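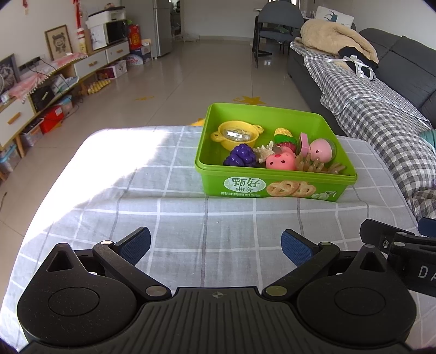 Green toy box on a checked sheet.

Skallora: school fundraising log

I keep this little dataset for our school's toy sales and sponsored walks, and it's grown to 300 rows (hooray!). Each row is one stall or event, with the term, the year group and the takings in pounds. Blank takings mean the form never handed the slip in – please don't read them as zero! Rows under 50p were float mistakes, so I took those out. Next up are the September bake sales, once I've typed in the last 20 slips.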